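Explore Clubs Try It Ask a Grown-Up
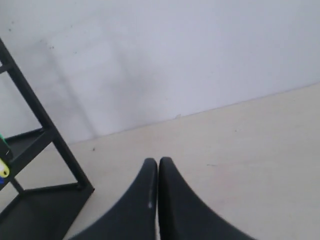 Two fingers, one rack, plenty of bare wall.

How a Robot Learns to Put Things on a Shelf
4 minute read

You have been able to put a cup on a shelf since you were very small, and you probably got no prize for it. At the Lucero robot club, putting something on a shelf is a whole season's work, and there is a prize, although it's a pencil case.

The club's project is named Trakstead. The job sounds easy: pick up a small toy, carry it to a black rack, set it on a tray, let go. Florencia Troncoso, who runs the club, let everyone guess in January how long it would take. The most popular guess was one afternoon. She wrote that down and has kept the piece of paper.

So what's the hard part? A robot doesn't know what a shelf is. It gets a picture made of tiny colored dots, and it has to work out which dots are tray and which are the space between trays. Now think about a black rack and black gripper fingers. When one is in front of the other, dark dots sit next to dark dots, and the robot has to find the place where finger stops and shelf begins. You can do this without even putting down your sandwich.

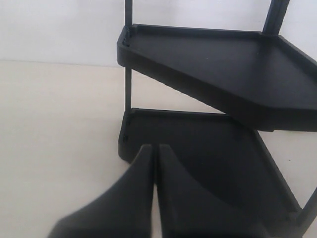 Then there's the top tray, which acts like a ceiling for the one below. To reach the bottom tray, the gripper has to come in low and fairly straight. Come in too high and it bonks the shelf. "Bonk" is an official club word. It gets its own column in the notebook.

The notebook matters more than you'd think. Each try gets one line: where the gripper started, where it went, and how it ended. By the end of the season the club had written down 398 tries, and 308 of them had no bonk. The other lines are more fun to read.

Want to feel what it's like? Close one eye. Pinch a spoon between two fingers and ask a friend to tell you where to move it, using only the words left, right, up, down, forward, back and stop. Put it on a low shelf. Please pick a friend you'd like to stay friends with, and leave the good plates out of it.

Next season the club wants to try two toys at once. Guesses are being collected now, on paper.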